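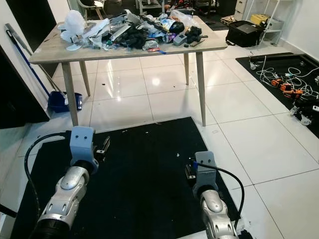
Ticket 250, page 1 of 2

Subject: Left gripper stops short of closed on soft items
Opened by: Kwabena Quartey
Opened: 12/09/2023
Project: Paewai (table clearing)
Status: Open

Trying the Nisis grippers against our old Hanent pair, same two arms, same controller, same table full of junk. The white plastic bag was picked as the easy item. The left Nisis has other views on that.

Symptom: on a close command the left jaw stops 7 mm short, reports "object held" and lifts with great confidence. There is no object. The right one closes fully on the same command.

Tried so far:
- Power cycle. No change, but I felt better.
- Swapped the left and right cables at the controller. The fault stayed with the left gripper, so the cable is innocent.
- Raised the force limit from 5 N to 24 N. It now stops at the same place, harder.
- Reran homing with the arm straight down. Good for one grasp, then back to 7 mm.
- Read the Condance controller manual, section on grip detection. It says to consult the gripper manual. The gripper manual says to consult the controller manual.

The Hanent pair never did this. They dropped things, but they owned up to it.

Next test is thin stuff: wrappers, foil, the printed card. If the left jaw claims to hold a flat card with a 7 mm gap, I am calling it a sensor offset.

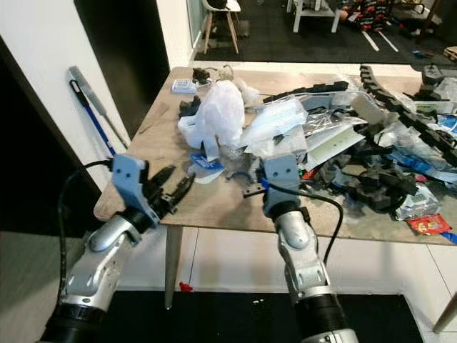

Lamisi Akolgo replied:
Before you blame the sensor, check which profile the left side loads after homing. Condance keeps one per port, and mine came back with the Hanent stroke after every restart. The Nisis has a longer stroke, so it thinks it has arrived early. Delete the old profile on both ports, home again, and post the log either way. Leave the force at 5 N until then, please.

Status changed: Open to Waiting on reporter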